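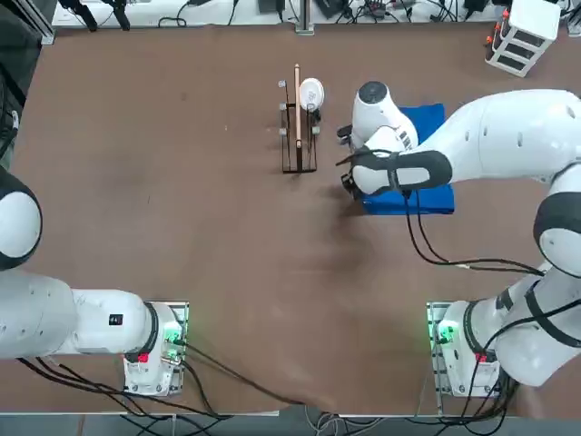
The two-arm table at Pundport, with the small drawer unit and wire rack out.

About Pundport

We try out grippers, arms, cameras and controllers for people who have to buy them and then live with them. Small shop, one long room, too many cables. If you make a gripper, or you're stuck choosing between two, you're probably in the right place.

What we do

Side-by-side trials, mostly. Same table, same arm, same objects, swap the gripper, run it again. Each gripper gets 40 tries per task before we write anything down as a result. Then the next gripper gets 40. Dull work and it takes a while, which is why people send it to us.

Tasks are household-size stuff. Pull a drawer by its knob. Lift a stick out of a rack and put it back. Pick up a folded cloth, set it down still folded (harder than it sounds, most fingers bunch it). Flat round things that sit tight to the table. You can ask for your own objects, just mail them early, and mail two of each becuase things get crushed.

We also compare controllers – same arm, same motion, different box telling it what to do. And cameras, overhead and wrist-mounted. Camera trials get booked up first, so ask.

What you get

A written report, the raw logs, video of every try including the bad ones. We don't give stars or a score out of ten. You get what we ran, what dropped, what slipped, how long the swap took and whether the screws were a pain. If a part broke we say so and send you the pieces.

Reports run 8 pages or so plus the logs. Makers can read the draft and point out mistakes in it. They can't change the findings. Has come up more than once.

How we started

Ostap Semeniuk and Gönül Dursun were both at Kadorel, on the packing line side, picking grippers out of catalogs and getting it wrong a lot. They rented a room in Mirkodstead one October and built the first table out of what they could carry up the stairs. One arm then. The second came the next spring, once the Yazıcı contract was signed, and two-handed tasks have been most of our bookings ever since.

Who's here

Ostap – trials, scheduling, anything with a wrench
Gönül – controllers and software, also reads every report before it goes out
Canan Yazıcı – cameras and calibration. Same last name as the client, no relation, please stop asking
Songül Baysal – task design, objects, keeps the object shelf labeled
Remzi Gökçe – wiring, mounts, adapter plates. If your gripper has an odd bolt pattern, write to Remzi first

Booking

Turnaround is 4 weeks from the day your hardware gets here, longer if we need to machine an adapter plate. Send the connector pinout with the gripper. Send the power supply too, the right one. We've lost whole mornings to this.

Visits are fine, afternoons after 2 are best since mornings are for running trials and we don't like stopping halfway thru a set. Closed shoes please. Street parking only, loading door is round the back.

Not taking on mobile bases or anything that won't fit on a table. Suction cups yes, but ask about the air supply first.

Price list on request. Students and school labs get a lower rate, just say so in the first email.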